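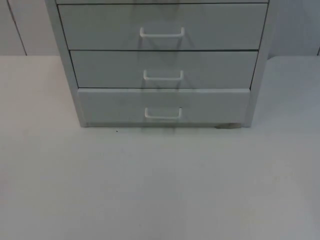

*Gray metal drawers, the kind of thing you'd be filling and labeling.*

**Part-time records and supplies assistant, Narkinlow office**

Unano is hiring. One person, part time, 26 hours a week, mornings mostly but we can talk. We're a small property management office, old apartment buildings for the most part, and the paperwork has gotten ahead of us. Leases, key cards, boiler certificates, paint codes, inspection letters, receipts for door hinges. Need someone who likes putting things where they go and can find them again when a tenant is on the phone waiting.

Posted 25 April 2024. Open until filled, so sooner is better.

## What the job is

- Sorting and filing paper as it comes in. Mail gets opened before 10, filed same day if at all possible
- Scanning older leases into Vomow (our records system, a bit slow, you'll learn it in a morning)
- Keeping the key log. Every key signed out, every key signed back in, no exceptions, including for the owner
- Ordering office stuff. Toner, envelopes, tags, coffee
- Answering the phone when the front desk is at lunch
- Labels. So many labels. Current ones are in four different handwritings and one of them can't be read by anyone still working here
- Once in a while, driving over to the Tóth building to drop off notices and pick up the rent box

The Tóth building files are their own thing. It came to us with all the previous manager's papers in grocery bags, sorted by nothing. First big project will be getting those in order by unit and then by year. Target is to have it finished by October, when the insurance renewal comes up and they want to see everything.

## What we need from you

- Reliable. You don't have to be early but you do have to be here
- Comfortable with alphabetical order, sounds silly, we've had problems
- Can type okay and isn't scared of a scanner
- Can lift a full box of paper off the floor and onto a table
- Driver's license, clean enough for our insurance
- Polite on the phone with people who are not being polite to you
- Able to keep private stuff private. You'll see bank info, court papers, medical letters. It stays in the office

Office experience is nice but we will train. Two of the best people we've had came from a bakery and a school kitchen. If you've done library work, warehouse picking, dental front desk, anything where stuff had to go back in the right spot, say so in your letter.

A second language would help alot, Spanish or Hungarian especially. Not required.

## Hours and pay

26 hours, split over the week however we agree, but we do need the mornings covered. No weekends. No evenings except 2 a year for the tenant meetings, and those are paid as regular hours plus dinner.

Pay depends on experience, we'll tell you the number on the first phone call so nobody's time gets wasted. There's a 90 day trial period. After that you get a raise, paid holidays and the sick days. Mileage paid for the Tóth trips if you use your own car.

Parking in the back is free. Bus stops across the street. The office is up one flight of stairs and there's no elevator, sorry, please ask us about this if it's an issue, some of the work can be done in the ground floor room.

## What it's like here

Small office. Quiet until the first of the month, then loud. Radio stays on low. Everyone makes there own coffee and washes their own cup. We close for lunch, phone excepted. The work is repetitive and we're not going to pretend otherwise, but you can see what you've gotten done at the end of a shift and no one will be standing over you.

First two weeks you'll sit with the person leaving the job. She's retiring, on good terms, and knows where everything is, so bring a notebook.

## How to apply

Short letter plus a resume, one page each is plenty. Drop them at the front desk or put them through the mail slot marked Unano, left side door. Please include:

1. A phone number that works and the best time to call
2. Which mornings you can do
3. Earliest start date
4. 2 references, not family

No recruiters please. No need to send a photo.

We call everyone back, yes or no, might take a few days at the start of the month. Interviews are a half hour, in person, and include a short filing exercise with a stack of made-up leases. Regular clothes are fine.

Questions before applying, stop by any morning and ask at the desk.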